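Besis Office Desk, Model 554
Set-up Guide

Section 7: Placing the Desk and Fitting the Drawer

7.1 Before you begin

Read this section in full before moving the desk into its final position. The desktop, frame and drawer runners must already be assembled as set out in Section 6. Two adults are required for steps 1 through 3.

CAUTION: Do not lift the desk by the desktop. Lift by the side rails only.

7.2 Positioning

1. Remove the drawer and set it aside on a soft surface.
2. Carry the desk to its intended place. The back edge may stand against a wall.
3. Leave at least 25 inches of clear floor in front of the drawer.
4. Place a level on the desktop and turn each foot until the desktop is even in both directions.
5. Tighten the lock nut on each foot by hand.

Note: On brick or other rough walls, fit the felt strips from Bag C along the back edge before completing step 2.
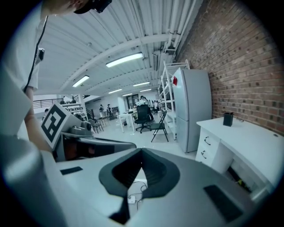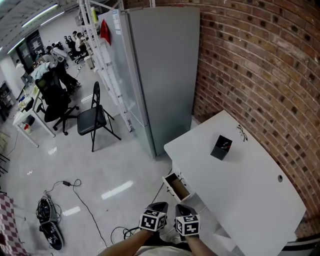
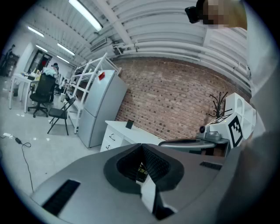 7.3 Fitting the drawer

1. Pull both runners fully forward until they stop.
2. Rest the drawer on the runners and push it back slowly. A click will be heard on each side.
3. Open and close the drawer several times. If it binds, remove it and repeat step 1.
4. Fit the drawer stop, using the short screw from Bag D.

CAUTION: The drawer is rated for a load of 7 pounds. Heavier loads may bend the runners and are not covered by the warranty.

7.4 Cables

1. Press the plastic collar into the cable hole.
2. Pass each cable through the hole, plug end first.
3. Secure loose cable to the underside of the desktop with the clips provided.

WARNING: Do not run a power cord between the desk foot and the floor. Do not connect one power strip to another.

7.5 Final check

Wait 60 minutes after loading the desktop, then check the level again. Feet on carpet may settle and require a further turn.

Replacement feet, collars and runners may be ordered from the Tivthorpe parts office. Quote the model number and the batch code printed under the drawer.

Guide revised 2 August 2020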